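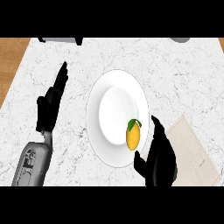

Plato blanco sobre encimera de mármol.

UN TALLER DE SALAZÓN ROMANO BAJO EL APARCAMIENTO

Las obras de ampliación de un aparcamiento junto al puerto han dejado al descubierto los restos de un taller de salazón de época romana, con cinco piletas completas y parte de una sexta cortada por una zanja moderna. La excavación corre a cargo de la empresa Gisler y la dirige la arqueóloga Viola Marino.

Las piletas son rectangulares, están revestidas de mortero hidráulico y tienen las esquinas redondeadas con un cordón de media caña, el sistema habitual para poder limpiarlas bien entre una tanda y otra. En el fondo de dos de ellas quedaba una capa compacta de espinas y escamas. Las muestras se han cribado en agua y están ahora en el laboratorio. A simple vista, el equipo reconoce sardina y boquerón, pero Marino prefiere esperar a los resultados antes de dar una lista de especies.

Hasta la fecha se han inventariado 308 fragmentos de ánfora. La mayor parte son panzas sin forma, que dicen poco, aunque hay también bordes y asas suficientes para situar la actividad del taller entre finales del siglo I y la primera mitad del II, es decir, entre los últimos Flavios y el reinado de Adriano. Un cuello conserva restos de un rótulo pintado en negro. Se leen tres letras y el arranque de una cuarta. Italo Leone, que estudia los epígrafes del yacimiento, cree que podría tratarse de la abreviatura del contenido y no del nombre de un comerciante, y publicará una nota cuando se haya fotografiado la pieza con luz infrarroja.

Queda por resolver de dónde venía el agua dulce. Al norte de las piletas aparece un canal de piedra que se pierde bajo la calle, y no hay permiso para seguirlo en esta campaña. Tampoco se ha encontrado el almacén, que debía de estar cerca. Un muro de ocho metros en el lado oeste es el mejor candidato, pero apenas conserva una hilada.

Vokport, promotora del aparcamiento, ha modificado el proyecto para que las piletas queden a la vista en la planta baja, detrás de un cristal. La rampa de entrada se desplaza hacia el este. Las obras se reanudarán en septiembre en la zona que no está afectada.

Para los suscriptores del boletín habrá una visita el jueves a las 8 de la mañana, antes de que empiece el turno de excavación. El grupo se limita a 100 personas, repartidas en tandas. Se ruega llevar calzado cerrado, porque el terreno es irregular y hay que bajar por una escalera metálica. Las inscripciones se hacen respondiendo a este mismo correo, con el nombre completo de cada asistente.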